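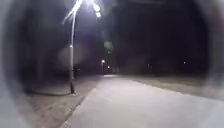 Path lighting behind the Darnness estates — too bright or about right?

svendholst
Joined: July
Posts: 39

So the new lamps are on along the walking path and I've got mixed feelings. I walk the dog at 10 most nights and I used to need a torch for the whole stretch, so that part's a win. But the glare! You look up for a second and then you can't see a thing past the grass. Anyone else finding this?

Banusov
Love them. My mum's started walking over to our place after tea again and she wouldn't go near that path last winter. Leave them alone please.

kerbside_kel
I'm with Svend. The path itself is lit up lovely, pale as anything, but beyond the verge it's pitch black. I'd take a softer, warmer colour any day. Does anyone know what temperature they put in? We've got 2000 K ones out the front of our units and they're heaps easier on the eyes.

Grímur Brøndum
2000 would look like a campfire, Kel. Fine for a courtyard, not for somewhere with bikes coming through. I reckon the fix is a shield on the head so the light goes down and not into everyone's bedrooms.

kerbside_kel
Campfire suits me fine mate

svendholst
A shield sounds good to me. Is it the council we ask, or Norðdahl? Their name was on the ute when the poles went in.

Banusov
Council. I rang Norðdahl about a dead one near the underpass and got bounced straight back. Took roughly 5 weeks to get it going, so don't hold your breath.

trusance_tess
Can we also talk about the rough bit beside the path? Everyone's on about the lamps and I nearly did my ankle stepping off the edge to let a scooter past. Grey on grey at night — a white line along there would help.

Grímur Brøndum
Good point Tess, put that in the same request. I'll second it.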